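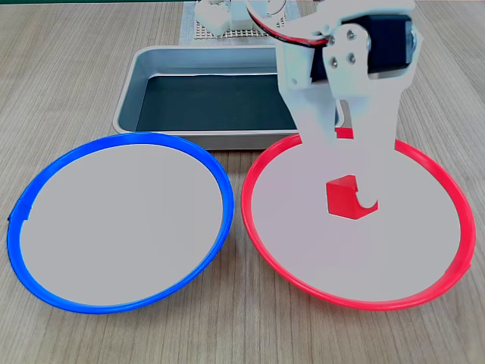 Ratanaporn Lab Course, Unit 4
Collecting demos for the sorting task
Handout, rev. May 21, 2024

Read before your slot. Bring the Riner login sheet.

What we are after: short clean demonstrations, one cube per episode. Policy only learns what you show it, hesitations included.

Before you start
- Home the arm. Wait for the Festel log to say ready.
- Check the tape. If a plate or the tray has shifted, stop and tell someone, don't nudge it back yourself.
- Episode length 19 seconds max. Over that, discard.

During
- Vary the start spot and the angle of the cube. Last group put it square every time and the January model was useless on anything rotated.
- Cube color goes with rim color. Red to red, blue to blue.
- Close the fingers fully before lifting. Half grips look fine on screen and then wreck the traning set.
- Come in low over the rim, don't drop from height.

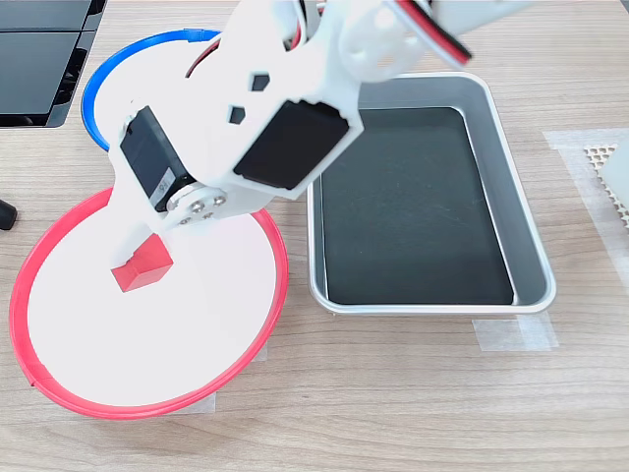

Labeling
- Success / fail / discard, right after each episode, not at the end from memory.
- Keep the fails. Separate folder tho.

Numbers
849 episodes in Vovus so far, we still need 11 per student.

For next time: read the section on action chunking, skip the proofs.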